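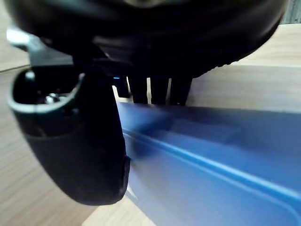

Leonardo Sanna objects that a weekly gripper check is a waste of a shift, and that the Edadex cell ran 200 picks without anyone touching it. Fine. 200 picks prove very little, and the log from that run doesn't record grip force.

## Session 4: Looking after the gripper

The manual says the finger screws hold for the life of the unit. I don't believe it, and you shouldn't either until you've put a driver on them yourself. One screw head sits inside the opening near the top of the finger, where a quick glance tends to miss it.

Before you start:

- Stop the cell and lock it out. A small blue light doesn't tell you the arm is safe.
- Move the tray out from under the fingers.

Then:

1. Check each finger for play by hand.
2. Look at the tip for wear. Write down what you see, even if it's nothing.
3. Mark the screw head with a paint pen. If the mark has moved by next week, bring it to me.
4. Run 18 test picks at low speed.

Iresha Mridha's notes from Ultutville claim the zero offset never drifts. Her log stops at cycle 2793, so treat "never" with care.

**For next time:** read the Wedex service sheet, page 37, and find the step that can't be done in the order given.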